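Zallier HG-2 hand-held gripper pair: review after a month of bench use

Category: demonstration capture hardware
Configuration tested: left and right units, marker plates, hand straps, Prerkuvano tracking software
Reviewer: Dennis Fothergill

The HG-2 is sold as a matched pair of hand-operated grippers for recording manipulation demonstrations. The operator wears one on each hand and performs the task directly, and the tracking software recovers the pose of each unit and the opening of its fingers. The output is a pair of trajectories that can be replayed or used for policy training on an arm with compatible end effectors. Our lab bought one pair to replace a leader-follower teleoperation setup that took too long to warm up and recalibrate. The pair was in use through most of May, by two operators, on household handling tasks.

Build and fit

The body is black molded plastic with two parallel fingers driven by a squeeze lever. Travel is smooth over the full range. There is a small dead zone near the closed position, where the lever continues to move after the fingers have met, and the software reports this as a flat section in the aperture signal. It is harmless once known, but it should be in the manual.

The strap passes over the back of the hand and holds the unit well enough that the grip can be relaxed between trials. It suits medium and large hands. Our second operator, Julen, has small hands and had to fold the strap back on itself to take up the slack. A second strap length in the box would solve this. The buckle also loosens slowly during long sessions, and we now check it at every break.

Weight is acceptable for the first hour. After that the forearm does most of the complaining, particularly on tasks that keep one hand raised. We settled on a rest after every 31 demonstrations, an odd number that happens to match the length of our task list.

Tracking

Each unit carries a plate of printed dots for pose, and the fingers have small colored markers for aperture. Under diffuse overhead light the pose estimate was stable and we saw no visible jitter in replay. Direct sun across the work surface caused dropouts, and closing the blinds fixed them. Rotating a plate steeply away from the camera also loses the track. Prerkuvano interpolates across short gaps and flags longer ones, and the threshold between the two can be edited in the configuration file. We left it at the default.

Initial calibration took 19 minutes the first time and much less once we had learned the sequence. The procedure asks for both units to be held still at several heights, and it rejects the set without saying which pose failed. This is the weakest part of the software. A per-pose error figure would save a good deal of repetition.

Task performance

We ran six task groups: stacking cups, folding a cloth, opening drawers, sorting pens, transferring small fruit, and handling knives at an upright rack. The first five are routine, and the HG-2 gave clean data on all of them except cloth folding, where the fingertips are too smooth to pick up a single layer reliably. Adhesive rubber pads improved this.

Knife handling is the more useful test. A thin handle tends to turn between two parallel fingers, and the operator has to control blade angle and height together while keeping clear of the holder.

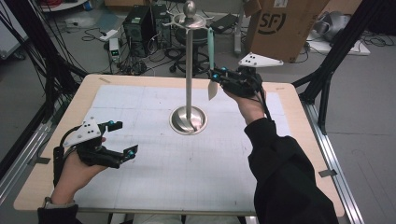
The grip has to be taken high on the handle and squarely across it. When the fingers close off-center, the knife pivots during the lift and the trial is discarded. Both operators improved with practice, and I would suggest setting aside the first session on any slender object as training data for the human. The tall rack also introduces some occlusion, so camera placement deserves more thought here than it does for flat work.

Of 3000 demonstrations recorded in total, most of those we threw out came from the cloth and knife groups. Replay on our arm reproduced the accepted knife trials with usable accuracy, although contact force is not recorded at all. Buyers who need force data should look at the Policarpio glove, which costs more and is slower to put on.

Support and documentation

The printed guide covers assembly and little else. I wrote to Zallier on a Saturday about the calibration rejections and had a competent reply on the next working day, with a patched build attached. Spare fingers and marker plates can be ordered separately. Order a spare plate with the kit — the printed surface scratches easily, and a damaged plate has to be replaced before recording can continue.

Rating: 4 out of 5. One point deducted for the calibration feedback and the single strap size.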